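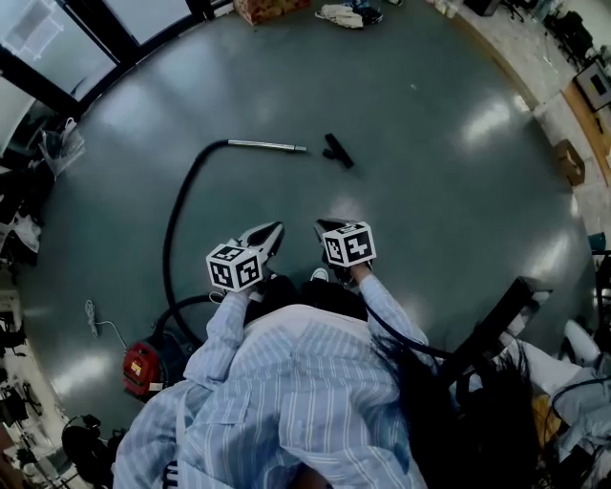
*Heft 20, Seite 17*

## Paneck Bodenstaubsauger: brauchbar, mit einer störrischen Düse

Einen roten Bodenstaubsauger mit Schlauch und Metallrohr haben wohl die meisten schon einmal durch einen Raum gezogen. Der Paneck ist so ein Gerät, ohne Akku, ohne Anzeige. Ich benutze ihn seit Juni in einem Arbeitsraum mit glattem, grünlich grauem Boden, auf dem ständig Kartons, Tüten, Kleidung und Kabel liegen.

**Auspacken und Zusammenbau.** Schlauch in den Sauger drehen, Rohr auf den Griff, Düse auf das Rohr. Schlauch und Sauger rasten sauber ein. Die Düse nicht immer. Man muss sie gerade ansetzen und kräftig drücken, sonst löst sie sich beim Rückwärtsziehen. Bei mir passierte das in der ersten Woche mehrmals, später seltener.

**Schlauch.** Schwarz, flexibel, lang genug. Er legt sich gern in Schlaufen, und wenn man um einen Bürostuhl herum saugt, bleibt er an den Rollen hängen. Geknickt ist er noch nie. Am Griff dreht er sich leider nicht mit, das Vorgängermodell konnte das.

**Rohr.** Silberfarbenes Metall, ausziehbar. Die Länge reicht auch für große Leute, Roy Bramwell aus dem Nachbarbüro saugt damit ohne krummen Rücken. Die Verriegelung geht schwer, mit feuchten Händen rutscht man ab.

**Kabel.** Dünn und weiß. Auf dunklem Teppich wäre das praktisch, auf hellem Boden übersieht man es leicht. Die automatische Aufwicklung zieht die letzten Handbreit nur mit Nachhelfen ein.

**Saugleistung.** Auf glattem Boden gut. Staub, Haare und Papierschnipsel nimmt er beim ersten Zug mit. Karton­krümel bleiben manchmal vor der Düse liegen und werden geschoben, dann hilft es, sie kurz anzuheben. In den Ecken unter den Regalen arbeite ich ganz ohne Düse, nur mit dem Rohr. Teppich habe ich nicht getestet.

**Lautstärke.** Telefonieren geht daneben nicht. Auf kleiner Stufe ist er erträglich - nur saugt er dann auch entsprechend wenig.

**Beutel.** Karagiannis in Preditz hat sie vorrätig, der Wechsel ist in einer Minute erledigt. Die Beutel von Storkenen passen ebenfalls, sitzen aber etwas locker im Halter.

Ich würde ihn für Werkstatt, Büro oder Lager wieder kaufen. Für eine Wohnung mit viel Teppich würde ich erst die Düse im Laden ausprobieren und dabei ein paarmal kräftig nach hinten ziehen.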